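4. Following an election or a negotiation

Vastoslow watches the public statements of governments, parties and parliaments and files them by topic. It does not tell you who is lying. An early version tried, and it flagged everyone.

4.1 Creating a watch

1. Open the Watches panel and choose New Watch.

2. Type a plain name. "Border talks" works well. "The whole sorry business" also works, but the weekly digest goes out under this name, so consider who is on your mailing list.

3. Pick the countries. You can choose up to 19 per watch. Past that, the Save button goes gray and stays gray however firmly you press it.

4. Under Speakers, add the offices you want to follow: president, foreign minister, party leader. Add offices first and people second. Ministers come and go, sometimes before lunch, and an office keeps its history when the person in it changes.

5. Set the start date. The archive goes back 292 weeks. If you ask for anything older, you get the oldest item we hold and no complaint.

6. Press Save. The first fill can take until the next morning.

Note: Names written in Cyrillic are matched to all the Latin spellings we know of. If a speaker shows up twice, open either entry and choose Merge. Leonie Baumgartner keeps the spelling list and accepts corrections through the Feedback link, including the angry ones.

4.2 Campaign mode

During a campaign every candidate discovers a deep love of peace, lower prices and the countryside. Campaign mode groups these repeated promises so that you read each one once.

1. Open your watch and switch on Campaign Mode.

2. Enter the voting day. For elections in two rounds, enter both. If the second round is not certain, tick Provisional.

3. Choose how close two statements must be before they are grouped. The default is Medium. Strict leaves you with pages of near twins — Loose will put rival parties in the same group, and they will write to you about it.

Caution: Switching Campaign Mode off deletes the groups. The statements stay, but any notes attached to a group are lost. Export first (see 4.4).

4.3 Alerts

1. Choose Alerts, then Add Rule.

2. Enter a word or phrase. Avoid "historic" and "unprecedented." Reto Kuster tested both last August and received 174 messages over one weekend.

3. Select email, desktop or both.

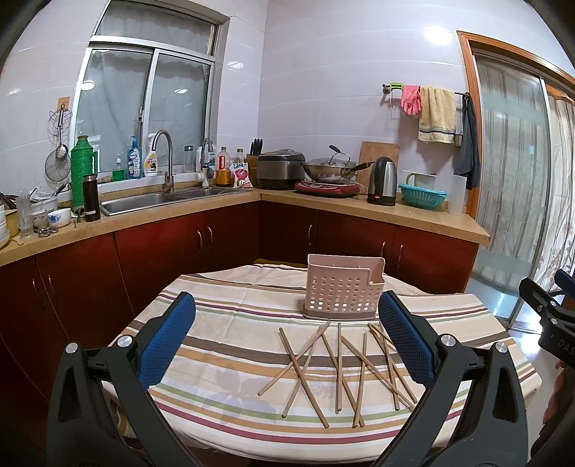 4. Press Test. A sample alert should arrive within 2 minutes. If it doesn't, look in your spam folder, where a good deal of diplomacy ends up.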